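Search this book
Search
Contents

Chapter 6
Keeping Track of Stock

Last updated 11 March 2021

A business that sells goods has to know what it owns. This sounds simple, and in a very small shop it can be. The owner looks at the shelf, sees that the lamp oil is low, and orders more. Once the goods fill a back room as well as a shelf, looking is no longer enough. Goods are put in the wrong place, a carton is opened and half used, a customer returns an item that is never written back into the book. After a few months the record says one thing and the shelf says another.

The goods a business holds for sale are called its stock, or inventory. The two words mean the same thing in this book. Stock also includes materials waiting to be made into something and goods that are partly finished. It does not include the things a business keeps for its own use. A delivery van is not stock to a bakery, but it is stock to a van dealer.

In Chapter 5 you learned how a sale is entered in the daybook. This chapter deals with the other side of that sale: the item that left the building, what it cost, and how the business knows that it has gone.

6.1 Why the record matters

Stock is money in another form. When Hetura, a small seller of household goods, buys a crate of kettles, its cash goes down and its stock goes up by the same amount. Nothing has been earned or lost yet. The profit comes only when the kettles are sold for more than they cost. Until then the money is tied up and cannot be used to pay wages or rent.

Holding too much stock is costly. The goods take up space, they may have to be insured, and some of them will go out of date. Holding too little is costly in a different way. A customer who finds the shelf empty may buy elsewhere and may not come back. The owner has to judge where to stand between these two, and the judgment can be no better than the record it is based on.

The record is also needed for the yearly accounts. The cost of the goods sold during the year is found by taking the stock at the start, adding what was bought, and taking away the stock at the end. If the closing figure is wrong, the profit is wrong by the same amount, and so is the opening figure for the following year. One careless afternoon in the stockroom can put errors into two sets of accounts.

6.2 Two ways of keeping the record

Under the periodic method, the business does not record each item as it goes out. It enters its purchases and sales in the ordinary way, and at the end of a set period it counts everything. The difference between what should be there and what is there is taken to be goods sold, along with anything lost, broken, or stolen. The method cannot tell these apart, and that is its main weakness. Its strength is that it asks for very little work between counts.

Under the perpetual method, every movement is entered when it happens. A delivery adds to the record and a sale takes away from it. The running figure, called the balance on hand, can be read at any time. Most shops with a computer at the register now use this method, because the sale and the stock entry are made in one step. A business using cards or a bound book can do the same, though it takes more care.
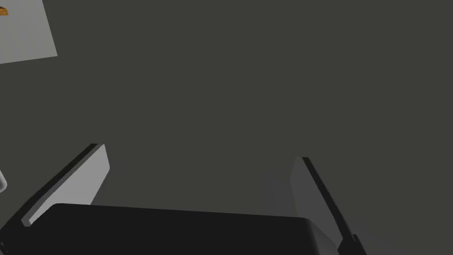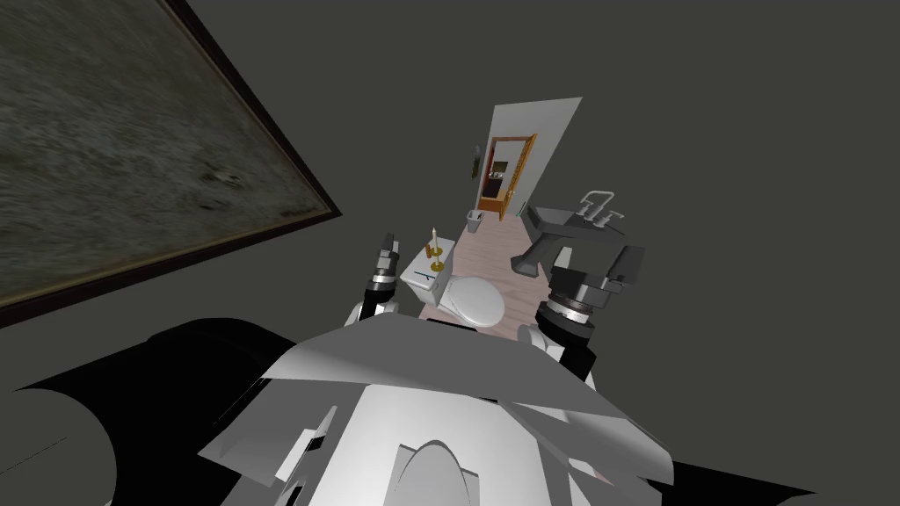

Kamol Chaiyaporn objects that the perpetual method makes people too trusting. The balance on the screen looks exact, so it gets believed, and in his experience a stockroom that is counted only when someone has a doubt will be further out than one with no running record at all. His advice to anyone setting up a system is to fix the dates of the counts before choosing the software.

The point is a fair one. A perpetual record does not remove the need to count. It tells the business what the count ought to show, and the count tells the business whether the record can be relied on. Each is a check on the other. Where the two disagree, the count is normally accepted, the record is changed to match, and the difference is written down as an adjustment with the date and the initials of the person who made it.

6.3 A worked case: Boonchu

Boonchu is a wholesaler of paper and packing supplies. It keeps a perpetual record and makes a full count every June. One of its lines is a plain mailing carton, sold flat in bundles. On the day of the count the record showed a balance of 933 bundles. The staff found four fewer than that.

Tirta Sinaga, who keeps the books, did not make the adjustment at once. She went back through the entries for the line and found a delivery note from Ganard, the supplier. Three bundles on the note had been marked as damaged and sent back on the same truck, but the full delivery had been entered in the record. That entry was corrected, and the credit owed by Ganard was claimed. The last missing bundle could not be traced. It was written off as a loss.

Notice the order in which this was done. The difference was found first, then the paperwork was searched, and only the part that could not be explained was treated as a loss. If the whole shortage had been written off on the day, the books would have agreed with the shelf, but Boonchu would have paid for goods it had returned.

6.4 Counting in parts

A full count is slow, and many businesses have to close while it is done. An alternative is the cycle count. The stock is divided into groups, and one group is counted at a time while the rest of the business carries on. Goods that are expensive or fast moving are placed in groups that come around often. Cheap goods that seldom move may be counted once a year.

Justix, which sells door locks and fittings, divides its stock into six groups. The more costly locks are counted every month. Screws and washers are weighed, and the number is worked out from the weight — a method that is accurate enough for items worth so little.

Whatever the plan, the person counting should not be shown the balance on hand beforehand. Someone who expects a certain number tends to find it. The sheet should give the item, its code, and its place in the stockroom, with a blank space for the figure.

Goods should not move while their group is being counted. If a delivery arrives, it is set to one side and entered after the count is signed. If an order must go out, the goods are listed on a separate sheet, so that the count can be corrected for them later.

Terms used so far

Adjustment — a change made to the stock record so that it agrees with a count.
Balance on hand — the quantity the record shows at a given moment.
Cycle count — a count of one part of the stock, made in turn with the others.
Write-off — the removal from the books of goods that are lost or have no value.

The next section turns from quantity to value. The same item may have been bought at several prices during the year, and the business must decide which of those prices to place on the goods that remain.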